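Prallum Household Chore Words

Version 11

Contents

A word list and matching sentence set covering everyday English terms for cleaning, washing, tidying and small repairs at home. It was put together for people who build dictionaries, spelling tools and language courses, and who need plain words for ordinary objects with their regional variants marked.

The set has two files:

terms.csv – 961 headwords, one per row
sentences.csv – 1676 short sentences, each linked to at least one headword

Both are UTF-8, comma separated, with a header row. Fields that contain commas are quoted.

Columns in terms.csv

id: a number that stays the same between versions
headword: the word or phrase in British spelling
variants: other names for the same thing, separated by semicolons
region: where a variant is used, if we know
area: kitchen, laundry, floors, windows, bathroom, outdoors or general
note: free text, often blank

Of the headwords, 316 have at least one regional variant. Floors and laundry have the most. "Broom", "brush" and "besom" gave us more trouble than anything else in the list, as the same speaker will often use two of them for one object. We kept them as separate headwords and linked them through the variants column. 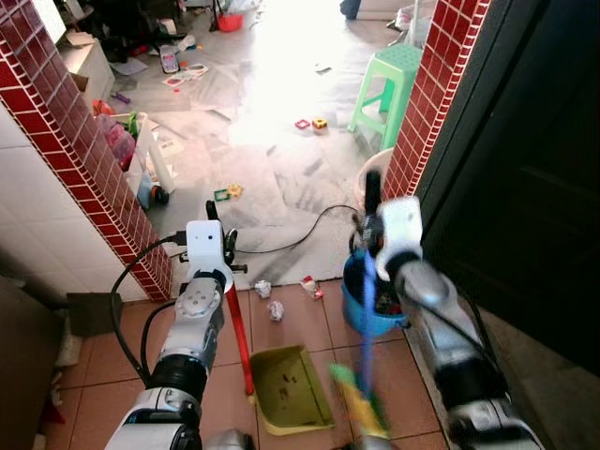 Area "floors": dustpan, broom, bucket.

"Dustpan" is the headword for the flat tray only. Where a speaker means the tray and a hand brush sold together, the sentence is tagged "dustpan and brush", which has its own row. "Shovel" in this sense is listed as a variant and marked northern. "Bucket" and "pail" share a row, with a note that "pail" now sounds old to most British speakers.

How the sentences were collected

Most came from written answers to a short form. People were asked how they would tell someone else in the house to do a job, and what they would call the things needed. The rest were written by the Wundent editing group to fill gaps, mainly in windows and outdoors. The source column says "form" or "editor".

Spelling was corrected. Grammar was left alone, so "the floor wants sweeping" and "the floor needs swept" both appear.

Known problems

Welsh English is thinly covered.
Product names used as common nouns were taken out in version 9, but a few remain in the sentences.
The area column allows one value only – "cloth" is under general for that reason.
Some notes refer to row numbers from the old Haque list and have not been updated.

Changes in this version

Variants for "clothes horse" merged into one row. Duplicate sentences removed from laundry. Region codes now match those in the Treltora place list. The next version is planned for May.

Licence

Free to use and change, with credit to Prallum Household Chore Words. Please give the version number, as ids added before version 4 were renumbered once.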